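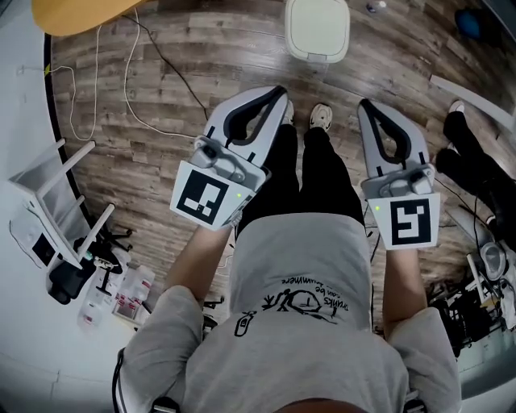 Fig. 1. A pair of hand-held grippers seen from above, with the marker plates nearest the wrists.

Robotics in the Workshop
Handout for Unit 6: Choosing a hand-held gripper kit
Prepared by Rosalind Ridgeway, with bench notes from Dardo Urrutia

Bring this to the November lab. There's some reading, a fair bit of practical advice and a short piece of homework at the end.

1. Where we left off

Last unit we taught the arm by steering it with a joystick, and most of you found out how slow that is. Folding one tea towel took Firdevs's group the better part of an hour! The kit we're looking at now, the Sanance Pair, takes the arm out of the teaching stage altogether. You hold a gripper in each hand, you do the job yourself, and the kit records where your hands went and how far the fingers were open. The arm gets the recording later.

I'll say up front that I love this way of working. It's the closest I've come to feeling that a robot could learn something from me the way an apprentice would, by standing next to me while I get on with it. Please don't let my excitement do your marking for you, though. The point of the unit is to judge a product properly, and there are things about this one I'd change.

2. What to look at on the grippers

Fingers. Each gripper ends in a looped, light gray finger section with black padding on the inner side. Padding matters more than people expect. Hard fingers skate off a mug handle, and very soft ones fold over when you pinch a sheet of paper. Try both jobs before you write a word about grip.

Marker plates. The flat white plates near the wrists each carry a black-and-white square, and the two patterns are different (have a look at Fig. 1). A camera that can see a square like this can work out which marker it is, where it sits and which way it's tipped. Two patterns means the software can tell one hand from the other even when you cross your arms, and you will cross your arms, everyone does by the second run.

Side modules. There's a small dark-lensed module on the outer side of each housing. Keep your sleeves and fingers off the lens and wipe it with the cloth from the kit drawer, never your shirt.

Cables. This is my biggest grumble. With leads running off both hands you have to think about your feet as well as your grip. Lay them out before you start and turn back the way you came if you've made a full turn. Laiba Hashmi's group last year got so tidy at this that they could walk from one bench to the next and back without a snag, and it showed in their recordings.

3. Price and what you get

The pair costs our department $3000 on the education rate. For that you get both grippers, the leads, a hard case and a year of the recording software. Spare finger pads are $68 a set. We went through two sets last year, mostly from the sandpaper exercise, which has been dropped.

Each gripper weighs 493 grams on our bench scale. That sounds like nothing until you've held both out in front of you for a long session. Dardo's note from the bench: "Fine for me up to lunch. After lunch I start resting my elbows on things and the recordings get lazy." Worth putting in your review, and worth writing down how long you'd been going when your own arms began to complain.

The other kit on our shortlist is the Godoy single-hand unit. It's lighter and cheaper and quite lovely to hold, but one hand is one hand. You can pick and place with it all day. You can't open a jar, fold a cloth or thread a bag over a bin, and those are the jobs our partners at Clistoscombe keep asking about.

4. How it went last year

Across the whole class we kept 259 recordings with the Sanance kit. Yamila Domínguez went through every one of them (thank you, Yamila!) and her comments are worth passing on:

Slow hands make better recordings than careful ones. People who were trying to be careful stopped and started, and the stops came through as a twitch in the arm.

Pick one way of doing the job and stay with it. If you fold left over right on the first run, fold left over right on all of them.

Start with the fingers open. The software takes its zero from the first moment, and a closed start throws off every opening measurement after it.

Look at what your hands are doing. It sounds silly, but when people chatted and looked away their wrists drifted and the markers turned out of view.

If you drop something, keep going and pick it up. A recording with a recovery in it is useful, so label it and save it.

My favourite result of the year was the cutlery tray. The group recorded the job in one afternoon, and by the following lab our arm was sorting forks from spoons with only the odd teaspoon going astray. The whole room cheered. It still had trouble with anything lying upside down, and that's a fair thing to mention in a review too.

5. Privacy

Recordings may catch the people near you, so ask first. Anyone who'd sooner not appear can sit on the far side of the room, and no one has to give a reason. In the file log we use "Anon" in place of a name. Please don't get creative with that field, as the sorting script looks for that exact word.

6. In the lab

Work in pairs, one on the grippers and one on the laptop, then swap. Closed shoes, please. Check that both marker squares are clean and that both grippers show up on the laptop before the first run. Do a short practice run and play it back before you record anything you plan to keep. When you finish, coil the leads loosely. Tight coils killed one of ours.

7. Homework

Write one page, in plain words, for a small workshop owner who is deciding between the Sanance pair and the Godoy single. Say which one you'd buy for a job of your choosing and what would change your mind. Include at least one fault you found yourself at the bench. Drawings are welcome, and pencil is fine.

Hand it in at the start of the next lab. Firdevs Tuncer is looking after the case and the spare pads this term, so see her if a pad comes loose.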